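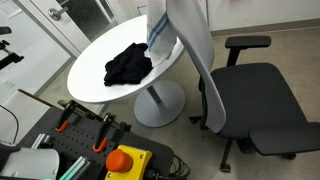 Cell 3, view from above the panel. E-stop box at the corner, both toggle clamps on the perforated plate.

Thread: Toggle clamps on perforated plate losing preload

gullix_bench
Small arm cell, one perforated panel, two toggle clamps with the orange grips, a couple of pieces of aluminum extrusion for stops. The part is a thin wooden stick. The clamps are set by hand at the spindle, then locked with the jam nut. After 4,000 cycles the holding force is down enough that the stick can be turned with two fingers. I reset the spindles and it comes back. The program has not changed. Should I be looking at the clamps or the plate?

ravn_maint
Check the plate first. A perforated panel flexes between its supports, and a toggle clamp puts a bending load on it every time it closes. Put a dial indicator on the plate next to the clamp base, close the clamp, read it. If it moves more than a hair, no spindle setting will hold.

tk_fixtures
Disagree. Flex is elastic and it would be there on cycle one. Loss over time is either the jam nut walking or the rubber tip taking a set. My money is on the tip. Measure a used one against a new one.

ravn_maint
Flex is elastic. The screws through the holes are not staying put while it flexes. Without a backing plate the washers dig into the edge of the hole and the base settles. Same symptom as a worn tip.

gullix_bench
No backing plate. M5 screws, standard washers, nylock nuts underneath. I will indicate it tonight.

cremilda_v
While you have it open, look at your E-stop cable. It leaves the right side of the box and hangs over the edge of the panel toward the floor, with a chair right there. On the Kulmont cell we had nuisance stops from December on, and they all came back to strain at the gland. We anchored the cable to the panel and put a clip at the edge. Log closed. - Cremilda Vieira

tk_fixtures
Agree on the cable. I would also move the box off the corner. It will get bumped there.

cremilda_v
I would leave it. The corner is where the operator can hit it without reaching past the arm. Fix the cable and keep the position.

gullix_bench
Box stays. I will add an anchor and a clip.

solveig_h
Whatever you change on the clamps, recheck the taught points afterward. A backing plate or spacer under the clamp base raises the clamp arm, and your approach height may have been taught with very little clearance. Run it at reduced speed with the clamps closed and no part first. Sólveig Hjaltadóttir, Ledix

gullix_bench
Results. Left clamp base settled, washers had marked the holes as ravn_maint said. Right clamp base was fine, but its tip was visibly flattened compared with a new one. So one each.
Done so far:
- steel backing strip under both bases
- new tips, both clamps
- spindles reset, witness mark across each jam nut
- cable anchor fitted, clip still to come
Approach points retaught. It has run 280 cycles since and the witness marks line up.

tk_fixtures
280 is too few to say anything about the tips. Post again at 4,000.

ravn_maint
Retorque the base screws before then - new washers bed in.

gullix_bench
Will do both. Last edited June 10, 2025

Related threads
Jam nut or threadlocker on clamp spindles
Cable gland sizes for E-stop enclosures
Perforated plate or T-slot for small cells
Reteaching after a fixture change
Ravn plate supports, spacing question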